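Recording your first batch of table-clearing episodes

Good news if you've got the arm bolted down and moving: the fun part starts now! This guide covers the stacking task we use on the Nirnstead bench, and it works just as well for the Tedlow set.

1. Lay a plain sheet over the worktop and smooth it flat. Dishes show up nicely on a dull brown.

2. Put out two or three pieces of crockery. Leave plenty of room between them at first, then start bringing them closer once you've passed 73 episodes.

3. Start the recorder in Nirkar, wait for the beep, then drive the arm. Go slowly as you come in over the rim of a plate (your model will copy every wobble, bless it).

4. Open the gripper fully, back away, stop the recorder. Bin any take where you hesitated for ages.

5. Move everything and go again. Swap left and right, turn the sheet, try another colour of cup.

Our first policy that could really stack came from 145 good takes, and by 397 it coped with dishes it had never met. Such a lovely moment to watch!
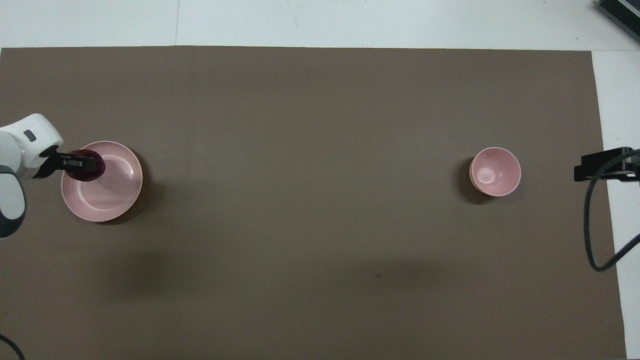 Dark piece in the gripper at the plate's rim, pink bowl over to the right.

Filed under: Guides > Collecting demonstrations
Contact | © Nakpan | Back to top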